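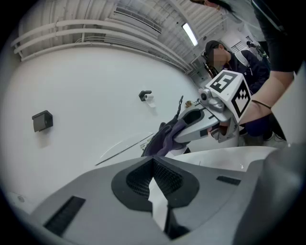
Kelline hand-held grippers, two months in

We use cookies to remember your settings. Accept / Manage

Search reviews Go

I've wanted to write this one up since January, when our pair of Kelline grippers finally came out of the box, and I'm glad I waited because I like them more now than I did then (and I liked them a lot then!).

If you've been collecting demonstrations the old way, driving an arm about with a joystick or a second arm, the change is lovely. You pick the thing up, you do the job with your own hand, and the camera on the gripper records what it sees while the cube with the printed markers on it gives the tracking something to hold on to. My first go was with soft things, bags and cloths, which is where I always start as they show up a poor grip straight away. The Kelline held a scrunched-up bit of cloth by one fold without slipping, and I could feel through the handle how hard I was squeezing.

We bought 2, so that two-handed jobs were possible, and you do want the pair. Passing something from one gripper to the other takes an afternoon to learn. After that it's great fun, and everyone who comes through the door wants a turn.

Since unpacking we have recorded 394 takes. I threw out plenty from the first week, nearly all my own fault: I kept turning my wrist so the markers faced away from the tracking camera. The booklet does warn you, on a page I hadn't read.

The plastic body is tougher than it looks. One of ours has been dropped on a concrete floor and still closes square. The wide lens takes in a huge amount of the room, faces included, so ask people before you record and sort out your blurring early. The Kelline software has a blurring step, but it's slow. A batch of 1000 short clips ran all night on our old machine.

Grumbles, then. The trigger spring is stiff for small hands. The carrying case fits one gripper and not two, which is daft when they're sold in pairs. Spare finger pads came from Darwish in Flumthorpe, very quick and well packed, but they ought to be in the box.

I tried the Plurneretti glove before this and sent it back. Clever idea, but my hand was hot inside it and the fingers drifted after ten minutes.

Next I'm aiming for 4000 takes with laundry and shopping bags. Would I buy the Kelline again? Yes, today, and I'd order the spare pads at the same time.

Posted 21 February 2021

Recent reviews
Plurneretti glove: a short try
Finger pads compared, soft and firm
Tripods that stay put on a hard floor
Printing your own marker cubes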